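Ticket 2576
Subject: Heat pump in back living room short cycles, room never reaches set temperature
Site: Plumbridge, ground floor lounge
Equipment: Drelik wall unit with outdoor condenser, wireless wall thermostat
Priority: Normal
Status: Closed

Problem as reported

The lounge unit starts, runs for a few minutes, shuts off, then starts again. This goes on all evening. The thermostat is set to 70 and the room feels cold at the far end. The unit in the front room is the same model and works fine. No error code on the display. The problem began in October, after the thermostat was moved from the hall to the lounge.

Tenant asks whether the unit is too big for the room. It was sized by Lachance when the building was converted, and the paperwork says it fits.

First visit

Checked the simple things before opening anything.

1. Filters. Both were dusty but not blocked. Washed and put back. No change in cycling.

2. Breaker and disconnect. Both fine. Voltage at the outdoor unit normal with the compressor running and at rest.

3. Outdoor coil. Some leaves on the back side. Cleared them. Fan turns freely and doesn't wobble.

4. Indoor drain. Poured a cup of water in the pan and it ran out as it should.

5. Floor level at the seating end. The tile is cold to the touch there and the air barely moves. Tenant says this is where people sit, so it's the spot that matters. Put a thermometer on the floor beside the gray seat and left it for half an hour. It read well under the thermostat the whole time.
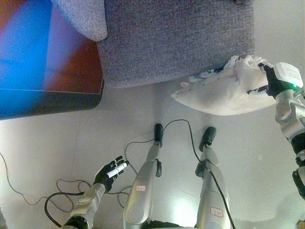
6. Thermostat reading. Held a second thermometer next to the wall thermostat. The two agreed within a degree when the heat was off. With the heat on, the thermostat climbed fast and called for a stop while the rest of the room was still cold.

Left the system running in fan mode overnight to see if mixing the air helped. Tenant reported a small improvement but said the fan noise was annoying.

Notes after first visit

The thermostat is probably in the supply air. It was mounted on the long wall, in line with the louvers, so warm air hits it before it gets anywhere else. The unit is then told the room is done. That would explain why the front room has no trouble – its thermostat is on an inside wall, well away from the blower.

Wrote to Brellell, who handle the controls, and asked if the wall unit can use its own return air sensor in place of the thermostat. They said it can, but the setting is in the installer menu and the thermostat has to be paired again afterward. They also asked for the firmware version. It is 306.

Second visit, Wednesday

Tested the idea before changing any settings. Taped a piece of cardboard over the thermostat as a shield, leaving the bottom open. Set heat to 70. The unit ran for 33 minutes before its first stop. Took the shield off and it went back to short runs almost at once. Did this twice with the same result.

Then made these changes:

Moved the thermostat to the inside wall by the door, at chest height. It's wireless, so there was no cable to pull. Filled the old screw holes.

Set the horizontal louvers one notch lower and the vertical ones toward the sofa end of the room. They had been pointing straight across at the opposite wall.

Opened the installer menu and changed the minimum run time from 4 minutes to 10. Left the sensor source on thermostat.

Paired the thermostat again. First try failed – the wall unit has to be off at the remote, not just idle. Second try worked.

Ran the system for the rest of the afternoon. Long, steady runs. The floor thermometer at the sofa end came up slowly and leveled off around two degrees under the set point, which is normal for a tile floor with no rug.

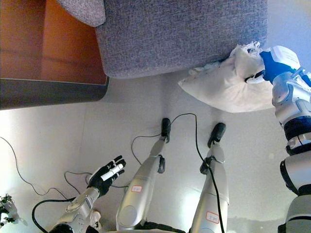

Sofa end of the lounge, Plumbridge.

Follow-up

Tenant replied at the end of the week. Room is comfortable in the evening and the unit no longer clicks on and off. They asked if the louvers can be moved by hand. Told them no, use the remote, since forcing the vanes can strip the small motor that drives them.

Still open from our side, not holding up the ticket:

The outdoor unit sits close to the hedge. Grounds crew to trim it back before the first snow.

Site drawing still shows the thermostat in the hall. Needs to be updated with the new location.

If short cycling comes back, check the thermostat batteries first, then the minimum run time. A power cut can reset the installer menu on this firmware, according to Brellell.

Closed with tenant's agreement. Reopen under the same number if needed.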